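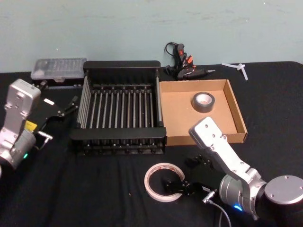

Can I use a dish rack to sort out my craft table?

My craft table is where tape goes to die. I have a glue gun, a clear plastic organizer box for the tiny stuff, and way too many rolls of tape, and I bought a black dish-drying rack with metal rods thinking it would hold the rolls (it was cheap!). Now I'm second-guessing it. Does anyone store tape this way, or should it all go in a box? I've got 10 rolls, mostly packing and double-sided.

Answer by Renato Dela Peña

I've done this since June and I love it. Stand the wide rolls up between the rods if they fit, and lay the clear double-sided tape flat across the top so the sticky edges don't touch anything.

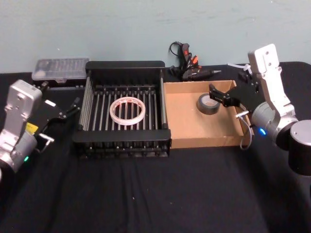
The duct tape I'd keep out of the rack completely. Mine is heavy and it kept tipping over, so it lives in a shallow cardboard box right beside the rack, the kind with low sides so you can just reach in. If you need more than 7 rolls in there, get a second rack.

Answer by Alfredo Sarmiento

Box. Racks collect dust.

Comments (3)

Manalastas: the dust thing is real, my double-sided got fuzzy edges. I put it back in its bag now

Nutarar: where does the glue gun go though?? mine leans on the wall behind everything and the cord drives me nuts

Gremen: hook on the side of the table, four bucks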